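Skip to content
Search this site Search
Student Projects > Senior Capstone > Final Reports

Teaching a Robot to Make Sense of Laundry: Our Balogun Project Report

5 min read | 40 shares | 2 comments

So, this is the write-up for my half of the capstone. My partner's half covers the training code and the model, and mine covers the part where you stand beside a bed for most of March folding T-shirts with a pair of grippers instead of your hands. I volunteered for it (I thought it would be the easy half!) and I'd do it again, but I would plan it very differently.

What we were trying to do

The goal of Balogun was to train a policy that can pick up a piece of clothing from a messy surface and fold it. Cloth is hard because it never looks the same way twice. A mug is a mug from any side, but a shirt can be a flat rectangle or a ball or something in between, and the learning system has to see plenty of each before it has any chance. Our plan was to collect all the examples by hand, with no robot arm involved until the very end.

We used the Rurkel grippers, which are hand-held, one per hand, with a camera on each. You squeeze, the fingers close, and the recording ends up with video plus how far open the fingers were. The fingertips have soft blue pads with some texture to them, and they grip cotton pretty well once you learn the angle.

I wanted a real bedroom for the main set. Our first tries were on a lab table with a plain gray cover, and the model got very attached to that gray cover – put the same shirt on anything else and it reached for nonsense. A bed gives you a busy print under the cloth, window light that changes all day, and stuff lying around that isn't part of the task. I left a phone and a green bottle out on the sheet on purpose so the system would have to learn to leave them alone.

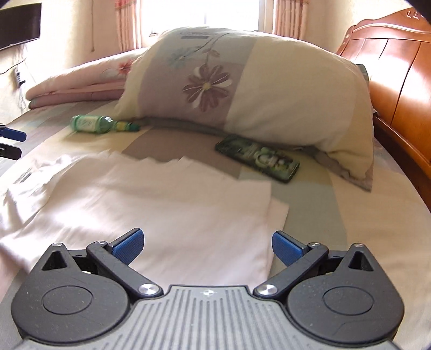
How a session went

I'd start by tossing the garment on the bed and not fixing it. That was harder than it sounds, my hands really want to straighten things. Then start both recorders, touch the fingertips together so we could line up the two videos later, and go: find an edge, pinch it, lift, bring it over, smooth it down. If I dropped it I kept going and picked it up again. We decided early on to keep the drops, and my partner says the recoveries were some of the most useful clips we had.

Each clip was one garment and one fold. After every 11 clips I stopped, copied everything over to the Tusetti drive, and watched a couple back at double speed. I skipped that check exactly once and lost a whole afternoon to a smudge on the left lens, so please learn from me on that one.

Light turned out to be a bigger deal than I'd planned for. With the window straight ahead, white cotton can blow out to a blank patch, and then there are no wrinkles for the model to read. I ended up doing most of the white shirts in the late afternoon and saving the colored ones for noon. 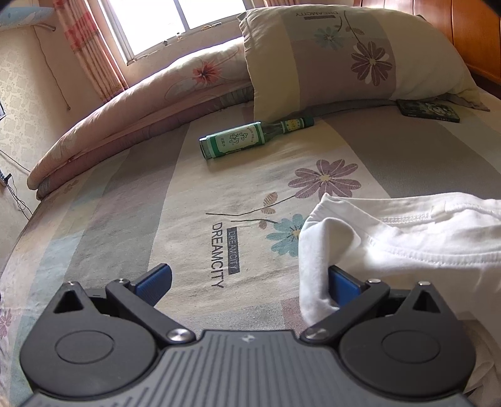
Labeling took longer than recording, which surprised everyone but our advisor. For each clip I marked the moment of first contact, the moment the fingers had a hold, and the release. The middle one caused all the arguments. Does it count as a hold when you have a fold of the shirt pinched against the pad, the way the right finger does up there, or only when the cloth comes up off the bed? We went back and forth on it and finally settled on the pinch, even if the other finger is still standing in open space with nothing near it. I relabeled the early clips to match and that ate two full evenings.

Numbers and what went wrong

We finished with 2,890 clips that passed the checks. Suvwood, the small furniture shop that lent us workshop space for the lab table phase, let us keep our stuff there between sessions, and without that I'd still be hauling cases up the stairs.

Things I'd change:

- Rotate the bedding sooner. I kept one sheet on way too long, and big printed flowers are a pretty strong landmark for a camera.
- Get more people to record. Nearly every clip has my habits in it, and I always go for the right side first.
- Write the labeling rules down before the first clip, with sample frames.
- Bring a stool. My back says so.

The trained model does fine on T-shirts and badly on anything with sleeves longer than that. My partner's report has the charts. The labeling guide is in the appendix folder, and it's the third version, so ignore the two older ones if you find them in there.

2 comments | Share this report

Get new student projects in your inbox. Enter your email to subscribe.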